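Ticket 408 – Turken Football League registration portal
Subject: Player transfers stuck on "awaiting release"
Opened by: Registrar, Zisik Rovers
Priority: High
Status: Open

Aug 5, 2020
Hi team! First up, we love the new portal, and getting rid of the paper forms has been brilliant. One snag though. We have 2 players coming over from Tazi United and both are stuck on "awaiting release". Tazi pressed Release last night and got the green tick, but at our end the button to accept is still greyed out.

Tried so far:
Logged out and back in – no change.
Different browser – no change.
Asked Tazi to release again. They get error 77, "release already lodged".
Withdrew one request and started over. It came back with the same status and a new transfer number.

Support
Thanks for all the detail, that's a huge help. Can you check the season shown on each player's profile? Transfers only match up when both clubs are in the same one.

Zisik Rovers
Ooh, good thinking! Ours says 2020. Tazi's still says 2019, and their registrar tells me their list was imported in January and the season hasn't been touched. Could that be it?

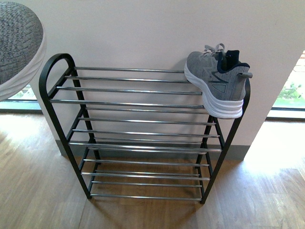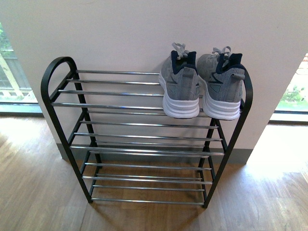
Support
Season mismatch confirmed. We've moved Tazi's full list of 74 players to 2020 and cleared the old release on both transfers. Please get Tazi to press Release once more, then refresh your page before you accept.

Zisik Rovers
First one has gone through, yay! The accept button lit up straight away and he's on our team sheet. The second is the one I withdrew and re-entered, and it now shows up twice, once under each transfer number. Which one do I accept? I don't want to muck up his clearance before the Josent Cup cut-off – happy to wait if you'd like to look first.

Support
Please leave both for now. We'll delete the older number and message you here when it's safe to accept.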